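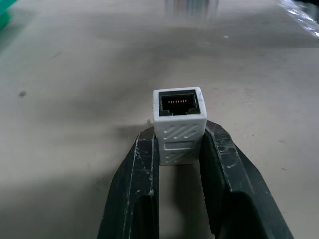
Fludville Handling Standards got its start with a question that sounds too small to build a company on, and we have been happily answering it ever since: how should a robot hold something? Most of the parts our customers move are everyday things, like the little white Ethernet coupler between the two fingers here, and you would think a plain block with ridges on its side would take care of itself. But look at where the fingertips press, one on each side, with the port and its eight tiny pins left clear at the top. There is a rule behind that (ours is 2.4, "Keep off the working face"), and there is a good deal of friendly arguing behind the rule.

We write handling rules for shops that use robot arms to pick, sort, pack and test small parts, and then we come out and help people live with them. Some of our customers have one arm on a bench in the back, and some have whole rows of them. What they have in common is that somebody, usually somebody very busy, has been asked to put down on paper how the work should be done, and would be glad of company.

How we began

Francine Doucette started the company after many years on the floor at a connector plant, where she kept a spiral notebook of every part that came back scratched, bent or dirty, along with whatever she could find out about how it had been held. The notebook had 2,169 entries by the time she left, and it still sits on the shelf by the coffee maker, with its cover taped on. Khurram Durrani joined her that first August. He had been programming robot cells and was tired of having every customer ask for something different, so the two of them sat down with the notebook and began sorting it into groups. Those groups became the chapters of the Fonach Handbook, our first set of rules and still the one most people call us about!

What is in the Fonach Handbook

It runs to 75 rules, and we have tried very hard to keep it from growing. Every time someone proposes a new one, we ask whether an old one could be reworded instead, and this makes for long meetings but a short book. The rules cover where to grip a part and where to leave it alone, how to look after fingertips, how to set out a work surface, and what to write down when a pick goes wrong. We use everyday words all the way through. If an operator on her second shift can't follow a rule, we take that as a problem with the rule and go back to it.

Fingers get a chapter of their own, and it's the one we are fondest of. Scuffs and pale scratches along the body of a finger are part of working life, and the handbook doesn't ask anyone to throw away good tooling over its looks. The gripping face is another matter. We ask for it to be checked at the start of each shift and wiped with a clean cloth, and we ask for the check to be signed by a person with a name, please, and not just a tick mark.

The Arain checklist and Traline

Arain is our single-page checklist for the start of a shift. You can tape it to the side of a cabinet (many people do) and it takes around 2 minutes once you know it. Traline is the training course that goes with everything else. We teach it in our own shop in Fludville or in yours, in small groups, with real parts and plenty of time at the machine. More than 4,000 people have been through Traline so far, and we still send each of them the new edition of the handbook whenever one comes out.

How we work with you

A first visit is mostly watching. One of us will stand by the arm for a morning with a pad of paper, and ask your operators a lot of questions, and probably drink more of your coffee than is polite. After that we write up what we saw, mark which rules you already follow without having called them rules, and suggest a few to start on. We come back to see how they are holding up, and if one of them is getting in the way of the work, we want to hear it from the people doing the work.

Come and see us

The shop is open to visitors on Wednesday afternoons from 1:30, and you don't need an appointment, although it's nice to know how many chairs to set out. Bring a part that has been giving you trouble, bring a few of them if you can spare them, and ask for Francine or Khurram at the front counter.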